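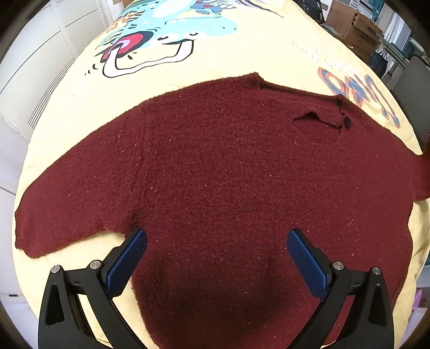 Visit to the Stolden Garment Care Open Day

Members of the Imrie Textile Reuse Society attended the November open day at Stolden, where donated knitwear is sorted, mended and folded for winter distribution. The centre handled 2,173 garments last season, nearly 700 of them sweaters.

Reiko Sekiguchi led the morning session on folding heavy knits. Each sweater is spread flat with the sleeves out to the sides, and the cuffs and neckline are checked for wear before any fold is made. Buttons are tested by hand. Dark colours are brushed for lint at this stage — maroon and navy show it most.

Visitors then practised the centre's five-step fold and toured the storage room, which has shelf space for 500 folded pieces. Knits are never hung at Stolden.

The Society thanks the centre for its hospitality. Members wishing to join the spring visit should contact the Imrie office.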